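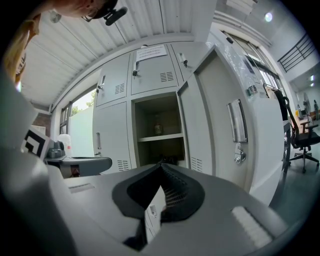
見積書は3社分そろったのに、どれも本体の値段しか書いていないので比べようがない、と Vija Mägi さんは最初の打ち合わせで言いました。本体、手先の部品、設置、教育、保守、消耗品。予算を取る側が知りたいのはその合計ですが、書類は別々の部署から別々の時期に届きます。Noder が引き受けているのは、この書類を一つの計画にまとめる仕事です。

Noder について

Noder は、ロボットや自動化設備の導入を考えている研究室、学校、中小の工場に向けて、購入計画と予算づくりを手伝う会社です。2019年5月に二人で始めました。現在の人員は六人で、設備の選定を見る者と、費用を見る者に分かれています。機器の販売はしていません。メーカーや代理店から紹介料を受け取ることもありません。収入は、お客様からいただく相談料と計画書の作成料だけです。

これまでに作成した計画書は69件になります。このうち購入まで進まなかったものもあります。導入を見送る、あるいは次の年度に延ばすという結論でも、作成料は変わりません。

仕事の進め方

最初に現場へ伺います。どの作業を機械に任せたいのか、その作業を今は誰がどのくらいの時間でしているのかを聞き、できれば実際に見せていただきます。この段階で機種の話はしません。カタログを先に開くと、作業のほうを機種に合わせて説明しがちになるためです。

次に、作業を小さな動作に分けて表にします。つかむ、引く、開ける、置く、といった単位です。動作ごとに、対象物の形と重さ、必要な力、失敗したときに何が起きるかを書き込みます。表には社内で Curkex という名前が付いていて、古い様式を何度も直しながら使っています。現在の項目数は1023で、案件ごとに必要な行だけを抜き出します。

そのあとで費用を入れます。初年度の支出と翌年度以降の支出を分け、支払い元の予算区分も書きます。学校や公的な研究室の場合、備品費で買えるものと消耗品費で買うものの区別が、機種選びと同じくらい大きな問題になります。年度末に納品が間に合わないおそれのある品目には印を付け、代わりの案を添えます。

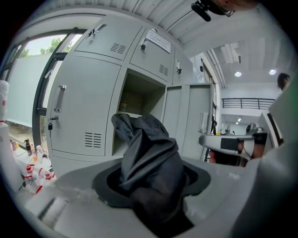

手持ちのグリッパーを使う計画では、置き場所と対象物の費用が見積もりから抜けていることがよくあります。ロボット本体を据え付けるわけではないので、場所の費用はかからないと考えられがちです。しかし、布と瓶では試す条件が違いますし、扉のある家具を使うなら、前に人が立って器具を動かせるだけの余裕が必要です。灰色の金属ロッカーのように扉が手前に大きく開くものは、閉じた状態の寸法だけで配置を決めると通路が足りなくなります。私たちの計画書では、家具の寸法欄を「閉」と「開」に分け、南京錠や取っ手の予備、布類の洗濯、瓶の補充も消耗品の行に入れています。金額は小さいものの、年度の途中で追加申請をするのは手間がかかります。

費用の見方

設備の値段を聞かれたとき、私たちは本体価格だけではお答えしません。計画書には少なくとも次の欄があります。

本体と制御装置
手先の部品と交換用の指、パッド
カメラと照明、取り付け金具
作業台、棚、電源、配線の工事
操作する人の教育にかかる時間
保守契約と修理中の代替手段
廃棄または売却の費用

教育にかかる時間は金額に直して書きます。現場の人が講習に出ている間の通常業務を誰がするのか、という点まで含めます。ここを空欄にした計画は、承認が下りても始まりが遅れます。

中古品や貸出品も検討の対象です。貸出の場合は、返却時の原状回復の条件と、期間中に部品が摩耗したときの負担について、契約前に文書で確認します。試用のために加工した部品は返却できないことがあるので、その分は購入費として計上します。

料金と期間

初回の相談は無料です。現場の確認から計画書の提出までは、案件の大きさによって期間が変わるため、着手前に日程表をお渡しします。作成料は固定額で、途中で機種が変わっても追加はいただきません。対象の作業そのものが増えた場合だけ、改めてお見積もりします。

年度の予算要求に合わせたい方は、締め切りの日付を最初にお知らせください。7月は翌年度分の準備が重なるため、新しい現場確認の受付を減らしています。書類だけの確認であれば、この時期もお受けできます。

スタッフ

Benedek Mészáros　設備選定。動作表の管理も担当しています。
Gediminas Lukoševičius　費用計画。保守契約と貸出契約の確認を受け持ちます。
Mairéad Mac Giolla　学校、研究室の窓口。予算区分についてのご質問はこちらへ。
Urmas Kairys　現場確認と採寸。

ほかに二人が、見積書の整理と計画書の校正にあたっています。

お問い合わせの前に

すでに見積書をお持ちでしたら、値引き前の金額が分かるものをご用意ください。設備を置く部屋の図面は、手書きで構いません。扉の開く向き、コンセントの位置、窓の位置が入っていると助かります。機種がまだ決まっていない場合は、任せたい作業を一つだけ選んで、普段の手順を短く書いてお送りください。担当者が読んだうえで、電話かメールでご連絡します。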